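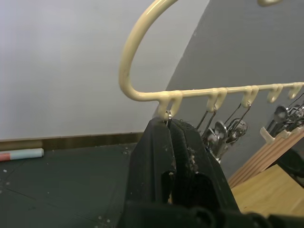 A cream-colored plastic multi-hook hanger.

Hircombe Clothing Library to open second location in Pillcombe

13 Mar 2022

The Hircombe Clothing Library is coming to Pillcombe! Starting in June, residents will be able to borrow coats, suits, party dresses and children's wear from the former Skuven shoe store on Riedl Street, just as they would check out a book.

The Hircombe branch has grown to 619 members, and many of them make the trip over from Pillcombe by bus. "People have been asking us for this almost from the day we opened," said Shahnaz Akanda, director of the library. "I love watching somebody leave with a suit for a job interview and come back a week later wanting to tell us all of it. Now we get to do that in two towns."

The new location will open with 624 garments on its racks, including a maternity section put together by Piroska Boros and a large selection of scarves and belts. Members may borrow up to four items at a time and keep them for three weeks. Cleaning is included, and small repairs are done in house by tailor Amr Zaki, who will also teach a free mending class once a month (bring the sweater with the hole in it!).

The first 200 people to sign up in Pillcombe will pay no membership fee for the first year. Sign-up forms are available now at the front desk in Hircombe.

Clothing donations should be clean and in wearable condition. Winter coats in larger sizes are especially welcome.

Press contact: Hala El Sherbiny, Hircombe Clothing Library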